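最后更新：四月

本站使用 Cookie 记住您的语言和阅读位置。继续浏览即表示您同意。[接受] [管理设置]

第七节　夹爪报 515、夹住布料不松口时怎么处理

前面六节都是装机和标定，顺着做一般没什么意外。这一节单讲出事的时候。我把它写得比别的节啰嗦，是因为去年我自己在这上头栽过一回：一个周一的早上，左爪咬着布包的侧缝，右爪按程序往后撤，控制台上跳出 515，我脑子一热直接点了“复位”，结果左爪先回零再张开，整只包被拽着甩过桌面，包带挂在了右腕上。人没事，线缆接头歪了一个，拉链头也崩掉了。

从那以后我就把处理顺序写下来贴在工位旁边，现在搬进手册里。适用的是我们这套双臂台：两条 Diltotex 臂，末端各一只 Hemmin 平行夹爪，上位软件是 Londuvov，夹爪供电和通信走 Temex 的线束。别的组合道理相通，菜单名字会不一样，自己对一下。

7.1　515 到底在说什么

Londuvov 里 515 的文字说明写的是“夹爪位置未到达”，很多人一看就以为是电机坏了。先别急着拆！这个码的意思很窄：软件发了一个开合指令，等了 1000 毫秒，夹爪回报的位置还没进到允许范围里。至于为什么没到，它不管。

我碰到过的原因，按遇到的次数从多到少排：

（a）指间夹着布，而且布打了褶，厚度比程序里设的大出一截；
（b）线束接头松了，指令发出去了，回报断断续续；
（c）换过指尖没有重新做零位，偏差一直带着跑；
（d）连杆缝里卷进了线头。

真正电机出问题的，我只在别人的台子上见过。

注意：软布料的台子最容易中（a）。硬盒子夹到了就是夹到了，位置一下就停住；布包会慢慢被压扁，读数一点一点往下爬，爬到超时还没停，软件就报错。这时候夹爪其实还在出力，您看着屏幕上一片红，以为它已经断电了，手伸过去就有可能被夹。

7.2　先停，再看

警告：报 515 之后，夹爪仍然保持最后一次的夹持力。没有做完下面的第 1 到第 4 步，手不要进到两只夹爪之间。用笔、用尺子去捅也不行，我知道您想试。

1. 按下急停。两条臂共用一个急停回路，按哪边都一样。

2. 等控制台上的“使能”一栏变成灰色。没变灰就别往下走，查急停按钮有没有按到底。

3. 看两只爪各在什么状态：哪只还咬着布，哪只是张开的，张开的那只离包有多远。最好拍一张，后面写记录要用，靠脑子记十有八九会记反左右（我就记反过）。

4. 关掉夹爪的独立供电。Temex 线束那只分线盒侧面有个拨钮，标着 GRIP。臂的电源先留着，臂要靠它保持抱闸状态下的位置显示。

5. 一只手托住包，另一只手把夹爪侧面的手动释放螺钉逆时针拧松，指头会自己退开一点。退开就够了，别用力掰，掰弯了连杆要整组换。

6. 把包从指间顺着布的方向抽出来。拉链头、包带、挂绳这些东西先理到一边再抽。

7. 包拿走以后再拧回释放螺钉，拧到有阻力为止。

注意：第 5 步里臂不会动，但包会掉。包里要是装着配重块，先想好它往哪儿掉。

7.3　查是哪一种原因

包拿开了，台面空出来，这时候慢慢查。

1. 先看接头。夹爪底下那只圆柱形的金属插头，用手指轻轻转一下，能转动就是没锁紧。拔下来看针脚，有歪的就换线，别拿镊子去掰正，掰正的针脚能撑几天，然后在您最忙的时候断。

2. 看线缆的弯。从插头绕回壳体的那一小段不能绷直，臂转到最远的姿态时也得有余量。我以前图好看用扎带把它勒得紧紧的，就是那样把接头拉松的。

3. 看连杆。帆布料子掉毛少，毛毡和抓绒掉得厉害，线头会卷进铰点里。用软毛刷，不要用压缩空气，吹进去的比吹出来的多。

4. 恢复夹爪供电，松开急停，但先不要使能臂。进 Londuvov 的“末端—诊断”，让夹爪空着开合 2 次，看位置读数。

5. 全闭时读数应该回到标定单上写的值。我这台左爪的单子上是 193，空夹能回到 193，就说明机械和零位都好，问题在布上，直接去 7.4。回不到，重做第四节的零位标定，做完再回来。

注意：193 是我这一只的数，别照抄！每只夹爪出厂标定都不同，左右也不同，您的数在盒子里那张折了四折的纸上。纸丢了就重新标一遍，也不费多少工夫。

7.4　布包类工件的参数改法

查到这里如果硬件都没毛病，那就是程序把软东西当硬东西夹了。我的改法如下，不敢说是最好的，反正改完之后我这台安稳多了。

1. 把夹持方式从“位置”改成“力限位置”。菜单在“末端—夹持策略”里，藏得有点深，要往下滚一屏。改完以后夹爪碰到设定的力就算到位，布再怎么慢慢变扁它也不追了。

2. 力的上限从最低一档开始往上加，加到拎得起空包就停。不要拿装满的包来调，调出来的力会把空包捏出印子。

3. 夹持点挪一挪。侧缝那里有包边，厚薄不匀，指头一边压在包边上一边压在单层布上，最容易打滑再咬死。能夹面布就夹面布。非夹侧缝不可的话，接近速度降一半。

4. 让两只爪错开动作。一只夹稳、读数停住以后，另一只再靠过来。我原来的程序是两边同时走，看着漂亮，出错的时候也是两边同时出错，根本分不清谁先谁后。

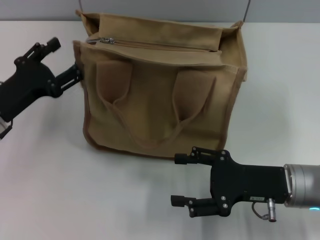

5. 在“等待条件”里加一条互锁：先夹的那只没有回报到位，后到的那只就停在接近点，指头张着等。等超过时限，两边都原地停，谁也不许自己回零。这一条是我吃了那次亏以后加的，请务必加上。

6. 提手单独考虑。软提手垂在包前面，从侧面伸进来的指头有机会穿到环里去，夹的时候看不出来，一撤就带着走。我现在的做法是撤爪之前先原地张到最大，停一拍，再沿着进来的那条路退。慢是慢一点。

警告：不要为了让 515 不再出现而把超时时间往上调。调长了它确实不报了，可夹爪堵转的时间也跟着变长，电机会发烫，布也会被咬得更死。1000 毫秒是默认值，留着。

7.5　恢复运行

1. 把包放回台面，摆成程序里要求的朝向，提手理顺。

2. 手动模式，速度调到最低，单步走完一次夹持。手一直放在急停上，眼睛看爪，别看屏幕。

3. 走到“张开”那一步时多停一会儿，确认布真的离开了指面。帆布有时候会粘在防滑垫上，垫子旧了尤其明显，用湿布擦一下，擦不好就换。

4. 单步没问题，再用低速连着走。低速也没问题，才切回自动。

5. 写记录。写清楚哪只爪、夹在包的什么位置、当时的读数、改了哪个参数。只写“报 515，已处理”的记录，等于没写，下一班的人会从头再猜一遍。

注意：如果同一只爪在一班之内又报 515，停下来别再试了，把它从臂上拆下来，按第九节的方法装箱送修。拆之前导出一份诊断日志，Hemmin 那边的人一定会问您要，没有日志他们就只能让您再复现一遍。

7.6　几个常被问到的小地方

能不能直接点“复位”？能点，前提是指间没有东西。Londuvov 的复位默认先让臂回零，再让爪张开，顺序就是这样，旧版里改不了；新版在“安全—复位顺序”下面多了一个“末端优先”的选项，装好以后请马上勾上，并且拿一块旧布试一遍，看它是不是真的先松口。

释放螺钉拧不动怎么办？多半是夹得太紧，螺钉吃着力。托住包往夹爪的方向轻轻送一点，让布松下来再拧。还是拧不动就停手，找工具箱里的长柄六角扳手，短的那把容易打滑，把六角孔磨圆以后就更麻烦了。

右爪还没碰到包就报错，要不要管？要管。没有负载还到不了位，那跟布就没有关系了，直接从 7.3 第 1 步查接头，十分钟之内一般能找到。

线束的备件请一次订两条，左右长度不一样，订单上要写明是哪一侧。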